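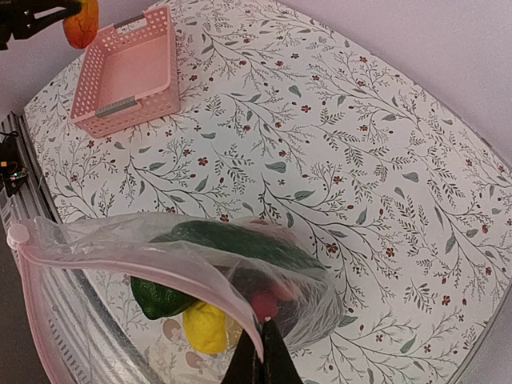

Small play food stores best in clear zip-top bags, one set to a bag. The method below covers mixed vegetable and fruit pieces and assumes a large bag with a coloured zip strip, as the closed state is easier to check by eye.

## Preparation

1. Lay a cloth or sheet over the table and pull it flat. Smooth pieces roll less on fabric.
2. Wipe each piece and leave it to dry for 90 minutes.
3. Open the zip along its full length. A half-open bag catches on long pieces and creases the film.

## Filling

Put the longest piece in first, lying along the bottom seam. Rounded pieces go in next, then the small ones. Keep the total under 400 g — heavier loads pull on the zip when the bag is lifted by a corner.

Leave at least 50 mm clear below the zip. 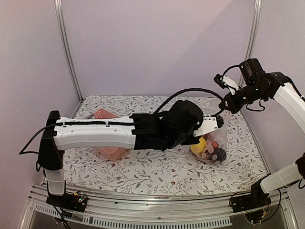
If a basket is used for the filled bags, stand it at the side of the cloth so that the middle stays free for sorting. Bags go in upright, zip uppermost.

## Closing

1. Hold one upper corner and press the strip together from that end.
2. Stop just short of the far end and push out the air with a flat hand.
3. Close the remainder, then run a finger back along the strip.

## Labelling

Write the set number on a paper slip and place it inside, facing out. The Ulanby sets start at 1611. Recheck the zips each November.

Lavanya D'Souza, January 2019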